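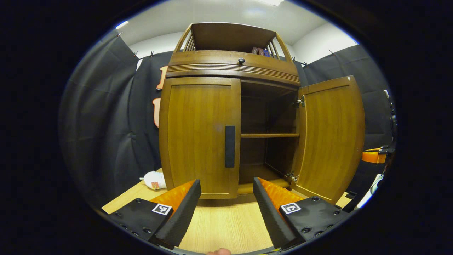

Subject: Re: Moving house with a hundred spices (and no labels)
From: Mirsad Radonjić
To: the Brarnholm Cooks list
Date: 9 September 2023

Ningsih asked how long ground spices keep, and I have opinions, which is the only thing in my kitchen that never goes off. The official answer, as printed on the side of every jar, is a date some way in the past. The working answer is that you put your nose in and see whether anything happens. I also think a great deal depends on where they live, and most of us keep them in the worst spot in the house, on a pretty rack over the cooker, where they get steamed twice a day like puddings. What you want is doors. The wooden cabinet at the top of this message has the right idea: two doors on the main body to keep the light off, and a railed shelf up on top, where the things that don't mind daylight can go. A small drawer would do nicely for nutmegs, if you are the sort of person who can find the grater.

Ningsih Nair wrote:

> Hello all. We are moving to Cellach at the end of the month and I have
> started on the kitchen, which was a mistake, I should have started on
> the shed. I have found 100 jars and packets of spice. I know it is 100
> because Anjani counted them out loud. More than half have no label.
> Three say "NOT CUMIN" in my own handwriting.
>
> Questions:
> How old is too old for ground stuff? And whole?
> Is it worth decanting before the move or after?
> Does anybody want fenugreek? I seem to have been collecting it.
>
> Ningsih

Taking these in order, more or less.

Ground stuff: I give it a year if I like the person who sold it to me. Paprika goes first. It turns from red to the colour of an old brick and tastes of the same. Ground coriander is next, and it goes without telling you, so you carry on adding it for months out of politeness. Turmeric will dye your worktop until the end of time but gives up on flavour long before that. Chilli powder keeps its heat better than its taste, so the old stuff is all shouting and no conversation.

Whole: much longer. I have cloves that came with me from the flat in Talavera Road and they are still capable of numbing a grown man. Peppercorns, cinnamon sticks, cumin seed, all fine for three or four years in a tight jar. Green cardamom is the fussy one. Open a pod, and if the seeds are dry and pale brown instead of dark and a bit sticky, use them in tea and don't serve it to anyone's mother.

If you are in doubt, warm half a teaspoon in a dry pan. A minute on a low heat is plenty. Should the kitchen smell of something, keep it. Should the kitchen smell of hot pan, you have your answer, and it can go on the compost. (Not the chilli. I did that once and the fox took it personally.)

Decanting: after. I know Nadhirah Pattinasarany will say before, and she has a label maker and a strong character, but hear me out. Jars that are full and neat in the old house arrive in the new one with their lids off and a fine layer of garam masala over the bed linen. Leave everything in whatever it's in, put an elastic band round each packet, stand the lot upright in a box with tea towels stuffed in the gaps, and write KITCHEN - OPEN LAST on it. You will open it first, but at least you'll feel bad.

The NOT CUMIN jars: caraway, I'd bet money. It looks like cumin, it gets bought as cumin, and it ruins a dal in a way that takes the whole family to describe. Rub a few seeds between your fingers. Rye bread means caraway. Old socks means cumin, and you owe the jar an apology.

As for the fenugreek, I will take one packet if it's seed. I will not take leaves. I still have the bag Anjani Pasaribu gave me in March and my coat smells of it.

Whatever survives, please buy small from now on. The shop at Fernero will sell you 14 grams of anything in a twist of paper and only sigh a little. The big bags are cheaper, I agree, and I too have bought 1,000 grams of mustard seed because it was a bargain. I've been finding them in my slippers ever since.

Good luck with the shed.

Mirsad

PS. Can whoever borrowed the big stone mortar bring it back? The pestle is here and looks silly by itself.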